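Contents | Previous chapter | Next chapter | Glossary | Index

Chapter 4

Cloth in Pattern: Checks, Stripes and Plaids

By now you will have spent a good deal of time with single threads. You have twisted them, counted them, pulled them apart under a lens and (if you followed the exercise at the end of the last chapter) set fire to a few of them over a saucer. It is a pleasure to be able to tell you that we can now stop looking at threads one by one and begin to look at what happens when a great many of them are put side by side in different colours and crossed with a great many more.

This chapter is about pattern that is woven in. We shall leave printed pattern until later in the book, where it has a chapter to itself, and we shall leave knitted pattern alone almost entirely, as it follows quite different rules. What remains is still an enormous family. It takes in the tea towel, the school summer dress, the picnic rug, the flannel shirt, the butcher's apron and the mattress ticking, and you could spend a happy afternoon in any house in the country finding members of it in drawers.

What you will need to remember from earlier chapters

Warp threads run the length of the cloth and are fixed on the loom before weaving begins. Weft threads run from side to side and are put in one after another as the weaving goes along. In a plain weave, each weft thread goes over one warp thread and under the next. In a twill, it goes over two and under two (or some other arrangement), and steps sideways by one thread each time, so that the surface of the cloth shows slanting lines. If any of that feels shaky, do go back to Chapter 2 and read the section on weaves again before you carry on. It is only a few pages, and everything here leans on it.

Where the colour comes from

Suppose a weaver puts blue threads on the loom in the warp, and then weaves with white. In a plain weave the two colours show in equal parts, and from across the room the eye mixes them into a paler blue. Come closer and the separate specks appear. Denim, which you met briefly in Chapter 2, does something a little different: the twill brings more of the coloured warp to the face, and leaves more of the white weft on the back, which is why the inside of your jeans is so much lighter than the outside.

Now suppose the weaver changes colour partway across the warp, so that a band of blue is followed by a band of white, and weaves with white all the way up. The result is a stripe running the length of the cloth. Change colour in the weft as well, and the bands cross. Every check and every plaid you will ever meet is made in this way, and I would ask you to hold on to that thought, as the names can otherwise make the subject seem a good deal harder than it is.

The simplest case is gingham. It uses one colour and white, in bands of equal width, both ways. Where colour crosses colour the square is solid. Where white crosses white the square is white. Where the two meet, the square is a halfway shade, made of specks of both. So a cloth woven from only two sorts of thread gives the eye three tones to look at, and I still find this rather lovely after all these years of handling it!

From check to plaid

The word "plaid" is used loosely in shops, and there is no point in being cross about it. In Scotland the plaid was a garment, a long piece of cloth worn wrapped about the body, and the pattern on it was called tartan. Elsewhere the name of the garment drifted across to the pattern, and nowadays most people use it for any cloth in which bands of several colours and several widths cross one another. That is how we shall use it in this book.

A plaid has more going on in it than a gingham, for two reasons. The bands are of different widths, and there are usually three or more colours, each crossing itself and each of the others. Take a plaid in blue, white and grey. There are three solid shades, where each colour crosses its own kind, and three mixed ones, where blue meets white, blue meets grey and white meets grey. That makes six tones from three dye lots, or rather from two if the white has been left undyed. You will be asked to work out the same sum for four colours at the end of the chapter.

A made-up garment is harder to read than a flat length of cloth, because the bands bend wherever the fabric bunches or folds. It helps to spread it on a bed or a table in a plain colour, where the pattern has nothing to compete with, and to smooth out one part at a time.
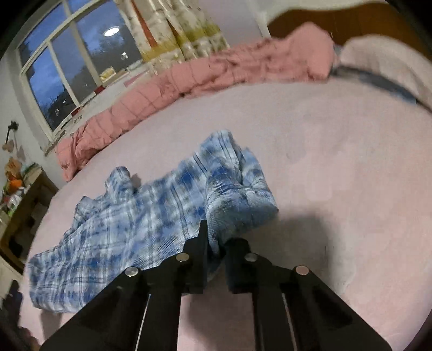 The sett, and how to write one down

The order and width of the coloured bands is called the sett. (Rather unhelpfully, the same word is also used for the number of warp threads to the inch, but the sense will nearly always be clear from what surrounds it.) To record a sett, choose a band to start from and write down its colour and the number of threads in it, then the same for the next, and carry on until the order begins to repeat.

Many setts are what we call symmetrical. They run forward to a certain band, turn there, and run back again in the opposite order, like someone walking to the end of a pier and home. The bands at which they turn are called pivots. If the sett does not turn, and simply begins again from the start each time, it is called asymmetrical. Shirt cloths are often of the second kind, and a tailor has to take more care with them when matching the two fronts.

The Garngate sample books, which we shall use for several exercises in this chapter, hold 882 woven patterns, mostly shirtings and light dress cloths. Each one has its sett written beside it in the mill's own shorthand. The Wodard and Aerts setts reproduced in the tables are taken from the same books, and so is the broad Dekell check, a cloth with 230 threads to the repeat, which has defeated a fair number of my students on a first attempt. Don't be put off by it. Begin with the narrower ones, use a pin to keep your place, and stop for a cup of tea when the threads start to swim. A shirt width of fine cloth may have over 3,000 warp threads in it, but you only ever need to count one repeat.

In the next section we shall take a small check apart thread by thread and write out its sett in full. Have ready a scrap of woven check no bigger than your palm, a long pin, some coloured pencils and a sheet of squared paper.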